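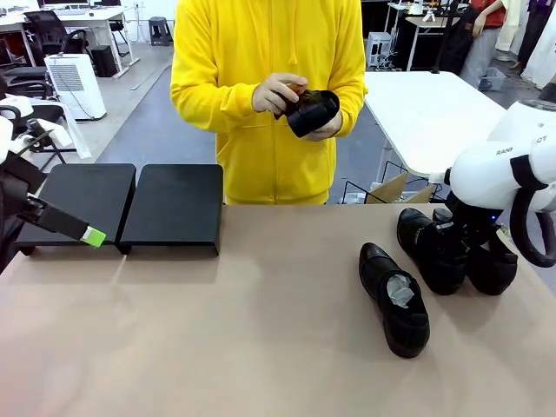 Shared Workspace Practice Group
Minutes of the March meeting

Chair: Lachlan Chisholm
Present: representatives of Halliday (cell operations), Dudari (footwear handling), Mutton (site safety) and Cendik (arm integration)
Meeting opened at 9:40 a.m.

1. Minutes of the previous meeting

Accepted with one correction. In item 4, "reset" should read "restart" in both places. The two words have different meanings in the site procedure and are not to be used interchangeably.

2. Matters arising

2.1 The wording for the table-edge marking was circulated by Mutton. Two comments received, both editorial. Closed.

2.2 Cendik was to confirm whether the hold state keeps the gripper closed after a controller fault. Confirmed for a commanded hold. Not confirmed for loss of supply. Remains open; see 4.3.

3. Incident and near-miss log

3.1 The log for the period lists 33 entries against 1,846 recorded handling cycles. No injuries. Mutton has sorted the entries by cause. The largest group is a person reaching for an item on the table while an arm was still enabled. The second is an item placed where the arm had to change its approach.

3.2 Dudari asked whether an entry should be raised when a person enters the reach area and the arm is already in hold. Agreed that it should not, provided the hold was commanded before entry. If the hold was triggered by the entry, it is logged.

3.3 Halliday noted that several entries give no arm (left or right). The form will be changed so that the field cannot be left blank. Existing entries will stand as written.

4. Draft practice note, two-arm tabletop cells, revision for comment

The group went through the draft clause by clause. Only clauses with discussion are minuted.

4.1 Clause 2, Scope. The draft covers tables where one person and two arms handle the same goods. Halliday proposed adding conveyor-fed stations. Not agreed. The stopping behavior of the conveyor would need its own clauses and the note would be delayed. Conveyor stations to be listed as excluded.

4.2 Clause 5, Handing items in and out. The draft said that the person "should avoid" placing items under a gripper. Mutton considered this too weak to audit. Replaced with: "The person shall place items only when both arms are in hold, and shall release the item and withdraw both hands before hold is cleared." Dudari asked that picking up an item for inspection be treated the same way as placing one. Agreed, and "place items" becomes "place or pick up items."

4.3 Clause 6, Hold state. Text remains in square brackets until Cendik reports on loss of supply. The group does not want to publish a clause that assumes the gripper stays closed if it may open. The reverse case was also raised: a gripper that stays closed on a sleeve or finger needs a manual release that the person can reach with the other hand. Clause to be split into 6.1 (retention of the item) and 6.2 (release of a trapped person). 6.2 takes priority where the two conflict.

4.4 Clause 7, Clothing. Long discussion. The draft prohibited all loose clothing within reach of the arms. Halliday objected that "loose" is read differently on each shift, and that drawstrings are the practical concern. Revised text: "Drawstrings, lanyards and scarves shall be removed or secured inside the garment. Sleeves shall be close-fitting at the wrist or pushed above it." Hooded garments are not prohibited as such. Mutton reserved its position on hoods and will submit a written comment.

4.5 Clause 8, Fixtures. Display stands and risers on the table count as fixtures if the arm works over them, and their positions are to be marked on the tabletop. Cendik asked for a tolerance. Left to the site, to be recorded in the cell file.

4.6 Clause 9, Packing material. Dudari reported that stuffing inside shoes affects the grip when it projects from the opening, and that the material varies by supplier. Paper and tissue are both in use. Two options were put: remove all stuffing before the item reaches the table, or treat stuffed and unstuffed items as separate item types with separate grip settings. The second was preferred, as stuffing is kept in to protect the shape of the upper. Loose material on the tabletop is to be cleared while the arms are in hold.

4.7 Clause 11, Other people in the room. Anyone other than the assigned person stays outside the marked boundary while either arm is enabled. The boundary is drawn from full reach and not from the programmed path. No objection.

4.8 Clause 12, Cables. External cable loops are to be checked at start of shift over the full range of wrist movement. Cendik to supply a drawing showing the minimum bend.

5. Inspection interval

5.1 The draft calls for gripper tip inspection every 3,000 cycles. Halliday reported that one set of tips was replaced earlier for surface wear. Cendik holds that wear depends on the goods and that a fixed interval is only a ceiling. Agreed to keep the figure as a maximum and to add a visual check at start of shift.

5.2 Form 103 to be reissued with a line for each arm.

6. Actions

Cendik: report on gripper behavior at loss of supply; cable drawing.
Dudari: draft text for stuffed and unstuffed item types, including matched pairs.
Halliday: revised log form; reissue of form 103.
Mutton: written comment on hoods; audit wording for clause 5.
Chair: consolidated draft with clause 6 in brackets.

7. Any other business

Dudari asked whether the note will apply to cells already in service. The chair's view was that it should, with a period allowed for floor marking. To be taken with the consolidated draft.

Meeting closed at 11:55 a.m.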